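Rovis Two-Arm Sorting Study: Set-Up Guide
Section 5. Running a Session

Revised January 6, 2026

This section assumes the arms are calibrated and the Brumitz controller has stopped complaining. If it is still complaining, go back to Section 4 and be patient with it.

The study compares two ways of teaching the arms to sort produce: the Pearce method, which learns from the wrist cameras alone, and the Vustmont method, which also gets the overhead view. You will need the same demonstrations for both, so please record them properly the first time.

5.1 Laying out the produce

1. Set the clear container on the left side of the green surface and the wire basket on the right.

2. Load the container with artificial produce from the session card. Keep the colors mixed. A tray sorted by color teaches the arms that life is tidy.

3. Open both grippers and check each wrist view. The fingertips must be visible, with green surface between them. 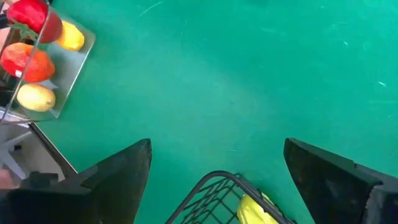
4. Leave the layout alone once the card is signed off. Nudging a lemon because it looks lonely makes it a different layout, and you get to fill out a different card.

Note: Scratches on the green surface are fine. We tried a spotless one in September, and both methods did worse when moved back to the old one.

5.2 Recording

5. Start all cameras before you touch the arm controls. The log should read 21 frames per second on each wrist.

6. Drive the arms at normal speed. Fast moves smear the wrist view, and the Pearce method has nothing else to go on. Keep smeared frames in the set all the same — the blur test in Section 7 depends on them.
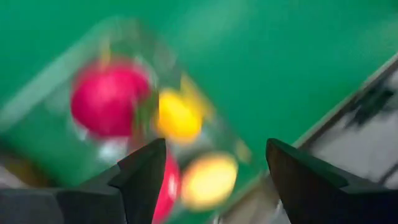 7. Record 17 demonstrations per layout. Stopping early because the last one was beautiful does not count as a result.

8. Let each arm finish its move before the other crosses the middle of the surface. The software will permit a collision. It has no opinion on the matter.

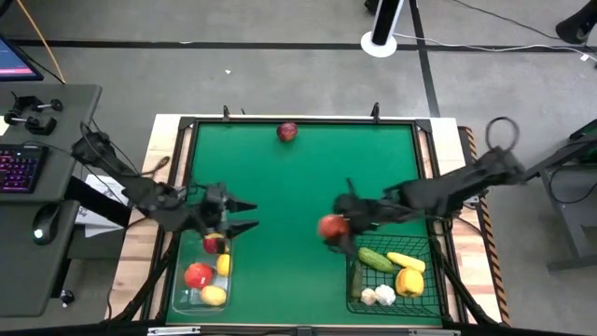 Caution: Keep hands off the green surface while either arm is powered. The stop button works very well, but it works after you press it.

5.3 Reading the results

9. Run both methods on the full set of 135 demonstrations. Smaller sets give cheerful numbers that do not last.

10. Score a pick only if the item is released inside the basket. Balanced on the rim is a miss, however impressive.

11. If the two methods land within 5 points of each other, report a tie and repeat the run with a new seed. Do not pick the seed you like best. We can tell from the logs.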